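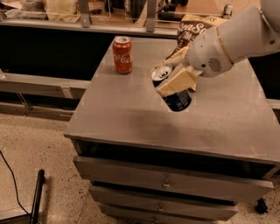

Snack cabinet, top surface in service. Coke, a second can, one bag.

Notes on turning a used metal drawer cabinet into the snack station for our floor. Long thread, mostly about drawers.

Background: the old arrangement was a folding table with everything on it. Chips at one end, cans at the other, paper cups wherever there was a gap. It wobbled when the printer next to it ran a long job.

The cabinet came out of the Fletbridge office when they closed their parts room. Gray metal, three drawers, an open recess between the top and the first drawer. Virgilio Espiritu asked for $60 and helped carry it to the elevator.

Width across the top is 985 mm. I measured in metric because the alcove drawing is in metric. The alcove is wider than that, so we have a gap on the right that currently holds a flattened cardboard box.

The top is brushed metal with a thin raised lip at the front edge. I was going to grind the lip off. Left it on after a week. A can that gets knocked over and rolls forward meets the lip, and at low speed that is enough.

It also holds back a small spill. It does not hold back a large spill. The recess is directly underneath, so whatever clears the lip runs down the face and some of it goes in there.

For that reason: no napkins in the recess. We tried it. Cups go in there now, upside down, in a plastic tray that lifts out.

Surface condition. Light scuffs, all from the previous life. There is a dark smudge across the middle that I have gone at with dish soap, then rubbing alcohol, then a baking soda paste. Slightly fainter after the paste. I've stopped.

If you clean brushed metal, wipe along the grain. Going across it leaves marks you can see under the overhead lights. Soft cloth, no green scrubbing pads. Rory Innes, this post is for you.

Drawer assignments, top to bottom:
Top – bars, nuts, anything small
Middle – bags of chips
Bottom – cans, room temperature

Cans were in the top drawer for two days. With the drawer fully out the whole cabinet wanted to tip toward you. Heavy goods go in the bottom drawer. The same goes for any filing cabinet and I should have known it.

The bottom drawer takes 16 cans standing in a single layer with the divider in. Without the divider it takes more, and they slide to the back every time someone closes it hard. The divider stays.

Divider is a strip of corrugated plastic bent into an L and held with two binder clips. I have a metal one on order from Plesska. Delivery is quoted for December.

Drawer slides: the middle one was sticking. Took the drawer out, vacuumed the channel, found a washer and a lot of grit, wiped it down, put a little dry lubricant on the rollers. Runs fine. Do not use cooking spray, which was proposed.

The chips drawer is the weak point of the layout. A full-size bag is taller than the drawer if you stand it up and gets crushed if you lay it under another one. One layer, flat, seams down. That means most of the drawer's volume is unused and I accept this.

Open bags live on top, at the back edge, leaned up and folded over. They go soft overnight. Cecilia Boateng brought in a set of clips and five of the clips have since left the building.

What belongs on the top surface: whatever is being eaten or drunk today. Cans stand toward the back. Front half stays clear so you can set a plate down while you open a drawer.

What does not belong on the top surface: mail, chargers, a bike light, the label maker. Flat surfaces at counter height collect these things. I move them to the windowsill every evening and take no questions about where they went.

Leveling. The floor in the alcove falls toward the wall. I shimmed the back with two plastic wedges until a marble stayed put on the top. Check the drawers again after you shim – ours started drifting open, and I had to take one wedge back out a little.

So the final state is level enough for drinks with a slight lean to the rear so the drawers stay shut. A marble will roll, slowly, toward the wall.

Labels: white tape, black letters, top left corner of each drawer front. Birutė Rimkutė pointed out that people read the labels and then open all three drawers anyway. Confirmed by watching.

Noise. An empty metal drawer is loud. Cork liner from the Vikia kitchen aisle, cut to fit, no glue. Took me 15 minutes for all three, including one I cut too short and moved to the top drawer, where it is hidden by granola bars.

Restocking is done from the cases under the mail shelf. Old stock comes forward, new stock goes in behind. Please don't just pour the new box on top. There was a bar in there with a date I would rather not post.

Cold drinks are still in the Ndlovu fridge down the hall. I looked at putting a small fridge in the gap beside the cabinet. There is no outlet in the alcove, and I am not running an extension cord behind a metal cabinet that gets soda on it.

Nobuhle Visser asked whether it should be bolted to the wall. Yes. One bracket, rear top edge, into a stud. The stud finder says there's one behind the left third of the cabinet. Waiting on building approval for the hole.

Remaining list:
Metal divider
Wall bracket
Something better than a cardboard box for the gap
Replacement clips, on a string this time

Parts cost so far, excluding the cabinet: cork liner, label tape, wedges, dry lubricant. The wedges and the tape were already in the supply closet.

Someone asked about painting it. No. Paint on the top would chip the first time a can got slammed down on it, and then there are chips of paint near the food. Bare metal wipes clean, apart from the smudge.

Will add to this when the divider shows up. If it doesn't fit I'll post the measurements I should have sent them.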